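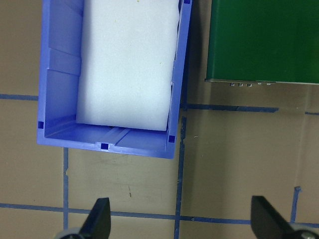

Unit 4: Bins, Inserts and Dunnage

Course: Packing and Small Parts Storage
Instructor: Korkor Sarpong
Handout revised October 16, 2020

Read this before the bench session. Bring a tape measure, a pencil and the worksheet from Unit 3. If you lost the worksheet, there are spare copies in the rack by the door.

4.1 Terms

Bin. An open-topped plastic container used for storing or moving parts. In this course a bin has no lid unless we say so.

Insert. Anything put in a bin to hold the contents still or to take up space. Foam, folded cardboard and molded trays all count.

Dunnage. The general word for inserts and loose fill together. You will hear it in warehouses and see it on invoices. Some shops use it only for material that gets thrown away after shipping, so ask what people mean by it.

Clear floor. The part of the bin floor not covered by an insert. The blue bin at the start of this unit has a white foam block in it and a strip of clear floor down the left side. There is also a short gap between the end of the block and the bin's front wall.

Usable volume. The space left for goods once the insert is in.

4.2 Inside dimensions

Catalogs often give the outside size of a bin. Outside size tells you whether it fits on the shelf. It does not tell you whether your foam fits in the bin.

Measure the inside in this order:

1. Length at the floor.
2. Length at the rim.
3. Width at the floor.
4. Width at the rim.
5. Depth from the floor to the top of the rim.

Many bins are narrower at the floor than at the rim, so that empty ones nest. If you cut foam to the rim measurement, it will jam partway down. Cut to the floor measurement and accept a small gap at the top.

Ribs count too. A rib that stands out from the wall takes its thickness off the width, and a rib on each side takes it off twice. The blue bin has molded ribs and angled panels along the left inner wall. On a wall like that, measure from the innermost point of the ribs and write "rib" next to the number, so the next person knows what you measured to.

Grooves in the floor do not change the length or width. They can matter for small parts. Washers and pins settle in them and are hard to pick up, so if the bin is for loose hardware, put down a thin liner first.

4.3 Holes in the rim

Rims come plain or with holes, and the holes can be round, square or slotted. On the blue bin they are square, with holes at the front corners and one centered on the front rim. Depending on the maker, rim holes may be meant for lid tabs, label holders, stacking pegs or zip ties. Do not guess from the shape. Check the maker's sheet or try the accessory on one bin before you order a case of them.

Keep labels off the holes. A label stuck over a hole tears as soon as somebody uses it.

4.4 Foam blocks

We use three kinds in class.

Soft open-cell foam. It squashes easily and comes back slowly. Use it for light items and for the top layer. It takes up water.

Firm closed-cell foam. It holds an edge when cut and does not take up water. Use it under heavy items and between hard ones.

Bead foam. It is light and stiff, and it breaks if you bend it. It sheds beads when sawed. Cut it with a sharp knife or a hot wire — the hot wire only at the vented bench, and only after you have been signed off on it.

You cannot always tell which kind you have by looking at it. Press a corner with your thumb, then look at the broken or cut face. If you are still not sure, ask.

4.5 Where to put the block

There are three usual positions.

Centered. Gaps on all sides are equal. Good for one fragile item in a cutout.

Against one long side. All the spare room is on the other side. Good when you need a channel for cables, paperwork or a hand. A block pushed over to the right, with the channel on the left, is the layout we use for the bench exercise.

Against one short end. Good for long parts that rest on the foam at one end only.

A block that does not touch at least two opposite walls will slide when the bin is carried. For shelf storage this may not matter. For anything going on a cart or in a truck, wedge it or add a spacer.

Leave finger room at one edge of any block you plan to lift out again. A tight block has to be pried up, and the corners crumble.

4.6 Worked case: the Bundlow order

Bundlow stores glass sample plates in 23 bins, all the same size. The foam had been cut to the catalog length. Every block bowed upward in the middle, and the plates rocked.

Loan Châu measured the bins at the floor and recut the blocks shorter. She moved them against one long side and put the sample cards in the channel. No new foam was bought. The offcuts were used as end spacers.

Two points to take from this case. The blocks looked fine from the side and the problem only showed when a plate was set down. And the fix took an afternoon, most of it spent waiting for a sharp blade.

4.7 Bench exercise

Work in pairs. Each pair gets one bin and one foam slab.

Step 1. Take the five inside measurements. Have your partner take them again without seeing yours.

Step 2. Draw the bin floor to scale. Mark ribs, grooves and rim holes.

Step 3. Decide on the block position and the width of the channel. Write the reason in one sentence.

Step 4. Mark the slab and cut it. Cut a little large and trim.

Step 5. Brush off the crumbs before the block goes in. Dust under a block makes it sit unevenly.

Step 6. Set the block in the bin, tilt the bin to each side, and note any movement.

Step 7. Work out the usable volume as a share of the whole. Show the arithmetic.

4.8 For next time

Read the Petrenko chapter on stacking loads, first half only. Answer these in a few lines each:

What happens to a stack when the bottom bin's insert stands higher than the rim?

A bin is wider at the rim than at the floor. Which measurement do you use for a rigid tray that hangs from the rim?

When would you choose loose fill over a cut block?

Hand in the drawing from Step 2 with your answers. Put both names on it.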